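Workshop notebook, April, cloth bench
Started 8:40 am

Carrying on from the last page. Still on the cloths. Goal is a care sheet for the Skistine order that a person can follow without calling us, so: how to wash, how to fold, how many to a bundle, what to do with the ones that pill.

Stock first. Zumham delivery came in, 2,000 per the slip. I did not open every carton. Two cartons had the corners crushed, cloths inside fine. Slip is in the red folder. Put the cartons on the LOW shelf please, the upper one is bowing again.

Huamán cloths are the other lot. Different weave, a bit more open, edges overlocked instead of hemmed. They shed more in the first wash. Keep the two lots apart, they look the same once they're folded and I have already mixed up one stack. Loop of red thread through the corner of the Huamán ones for now. Need something better than red thread.

Wash notes
- Warm, no softener. Softener kills the absorbency, we knew this from the towels.
- Half load only. Full load and they come out twisted in a rope.
- Shake each one before it goes in the dryer. Boring but it cuts the creasing a lot.
- Lint screen after EVERY load for the first three. Found it packed solid this morning.
- Third wash is where they settle. Don't measure before that.

Shrinkage. Zumham lost more in length than width, as expected. Huamán went the other way, wich I don't understand, going to redo it with fresh ones and mark the corners in laundry pen this time. The pencil marks washed out. My fault.

9:55. Dryer stopped mid cycle, door latch. Pushed it with hip, went again. Somebody put a latch on the parts list.

Folding. Tried three ways.

Thirds then half. Neatest stack, sits flat, but slow, and the thirds are never really thirds, so the edges creep out by the time you have a stack of any height.

Half, half, half. Quick. Fat on the folded side, stack leans. You can fix the lean by turning every other one around. Do that.

Roll. Nice in a basket, hopeless in a carton. Also they unroll when you look at them. Dropping this one.

Going with half/half/half, alternate the folded side. Skistine asked for flat bundles so rolls were never really going to fly.

Picking a single cloth off the stack is the other annoyance. Fingers slide, or you get two. Open weave ones are worse, they cling. What works for me is to go in at the middle of the top cloth, pinch a small fold straight up, lift, let the sides hang. Corner picking looks more sensible but the corner comes up and the cloth under it comes too. If I get two with the middle pinch, a small shake drops the second one most times. Not always.

How big a fold to pinch? Small. Thumb-nail depth is plenty. If you grab a fistful it leaves a creased star in the middle and then the fold lines go wrong. Pressed one under the heavy book over lunch and the star was still there after.

11:20. Folding board. Cut one from the scrap card, size of the finished cloth. Lay the cloth over, fold round the card, pull the card out. Good for the first ten, then the card goes soft at the edges. Next one in thin ply. Round the corners or it snags the overlocking. Sand it properly too.

Bundles. Paper band, not string. String cuts a waist into the bundle. Band needs to be snug, not tight, one finger under it. Tape on the band only, never on the cloth, the glue leaves a gray mark that took two washes to shift.

Colors: they call it sage on the paperwork, I would call it gray with some green in it. Under the window it goes almost white. Compare colors at the bench with the lamp on, not by the window, and not late in the day. Had an arguement with myself over two stacks this afternoon that turned out to be the same batch. 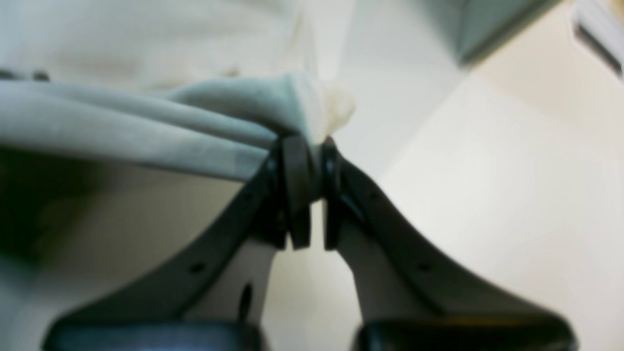 Daria Molnár
Textiles bench, workshop technician

Pale gray-green cloth pinched up in one fold. Same idea as the middle pinch on the page before, both sides pressing in, keep the fold narrow.

2:15 pm. Absorbency, quick and dirty. Saucer, measured water, lay the cloth on, count to ten, lift, weigh. Unwashed Zumham just sits on the water like a raft. After wash one better, after wash three very good. So the care sheet has to say wash before first use, in big letters, top line. Otherwise we will get complaints.

Huamán drank it straight off, even unwashed. Drips more when lifted though. Would use those for drying and Zumham for wiping, if anyone asks.

Rejects so far: loose overlocking, a pulled thread, one with a brown spot that didn't wash out. Keep them in the rag bin, don't throw away, good for oiling the shears.

Label text, draft:
Wash warm before first use. No softener. Shake out, tumble low or hang. Wash with like colors. Cloth will shrink a little.

Fovasitz wants the sheet on one side of a card. Should fit if I drop the line on ironing. No one irons these.

To do
- redo Huamán shrinkage, laundry pen
- ply for folding board
- dryer latch!!
- ask Zumham about the crushed cartons
- find a proper tag for the Huamán lot
- more paper for bands, we're down to the end of the roll

4:50. Last load is in the dryer, someone please take it out before it creases. Lamp off.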